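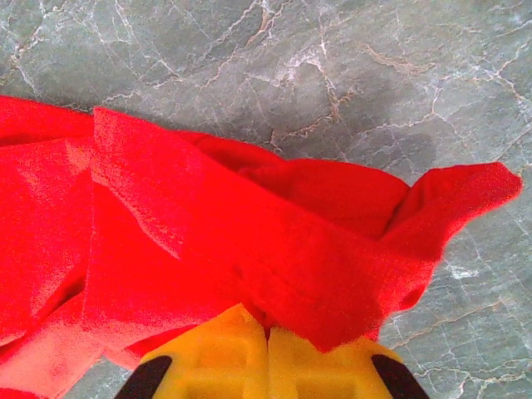

**Progress report, 22 February 2026**
**Orkunside Community Linen Store - second period of the Jevbridge grant**

You asked for a short report this time, after the last one ran to an appendix. There is no appendix.

## Where we are

The linen store opened in October with the shelving half up and the stock in bags. It now has all of its shelving, and most of the stock has come out of the bags. What's left in them is mainly curtains, which we are avoiding.

The grant pays for three things: getting donated cloth sorted and folded to a size that fits the shelves, running folding sessions for people who want to learn, and lending the results to halls, schools and anyone else with a long table and an event coming up. Folding is furthest along. Lending has started. Sorting will be finished when people stop giving us cloth, so probably never.

## Folding

We promised you a written folding standard and we have one. It's one page. The first draft was four pages and had a glossary, and it was read mainly by the person who wrote it.

The short version:

- Shake it out once, away from the shelves.
- Lay it on the smooth worktop and find two corners that belong to the same edge.
- Fold in half the long way, then again.
- Fold toward you in thirds.
- Fold edge faces out on the shelf.

Cotton tablecloths take to this very well. Napkins barely need it. Fleecy and felt-like cloth is another matter. It won't hold a crease, it grips itself when you try to slide one layer over another, and the corners round off and go into hiding under the nearest ridge. A red one can eat up a good part of a session while everyone stands over it offering opinions. In deep colors the edges and the creases look much the same, so people pick up a fold with great confidence and lift the middle.

We have changed the method for fuzzy cloth accordingly. It now gets opened out fully before anyone tries to fold anything, even when it looks close enough. It is then folded in half twice and rolled. Rolls go on the bottom shelf, where they can relax without taking the pillowcases with them.

The marble-patterned worktop has been a mixed success. Cloth moves over it easily, which is what we wanted for sheets. It also moves over it easily when we would like it to stay put. White napkins are hard to pick out against the veining, and a set of gray ones was reported missing and later found on the worktop. We'd still choose it again over the old trestle, which snagged everything and wobbled.

## Sessions

We ran 5 folding sessions in this period, against the 3 in the plan. The extra two were asked for by people who had come to the first ones, which we took as a compliment until we saw their fitted sheets.

Sessions last 40 minutes. We tried an hour, and the last part was mostly conversation held over a pile. The shorter format gets more folded and the talking still happens, only now in the doorway.

What people pick up fastest is finding the corners. What they pick up slowest is stopping. There is a strong urge to keep smoothing a thing that is already flat, and we've had to put a line in the handout about it.

## Lending

We have made 32 loans so far. Most went to halls within walking distance. Table covers are the most popular by a long way, followed by plain sheets, which get used as backdrops, dust covers and in one case a river in a school play. The river came back with fish pinned to it. We have kept the fish.

Returned cloth is where our tidy system meets the public. The loan form asks borrowers to return items folded. Some do. Others return them in a ball, and a few in a careful, elaborate fold of their own that has to be taken apart before ours can start. We have stopped minding about the ball.

## Money

Spending is on plan. Shelving from Vesis came in a little under the quote, and we put the difference toward labels and a second laundry hamper. The washing contract with Nguyen-Tran is the largest regular cost and will stay that way. We looked at doing the washing ourselves and then looked at the drying space, and renewed the contract.

One small overspend: shelf labels, twice. The first set said things like "misc. soft." The second set says what is on the shelf.

## What has not gone well

The online catalog is behind. We have entries for the table covers and the sheets and nothing for anything else. Part of the trouble is color names. "Red" covered everything from tomato to brick, and a borrower matching napkins to a tablecloth had a disappointing afternoon. We now use swatches in the store and are working out how to do the same on a screen.

The curtains, as mentioned, are still in bags. They're heavy, lined and full of hooks. We'd like to move them to the next period and would be grateful if you agreed without asking to see them.

## Next period

- Finish the catalog, starting with napkins.
- Put the fuzzy-cloth method into the handout, with drawings.
- Fit a non-slip mat over one end of the worktop.
- Curtains.

We don't need any change to the payment schedule. If someone from Jevbridge would like to visit, a session is the best time to come, and there will be a pile for you.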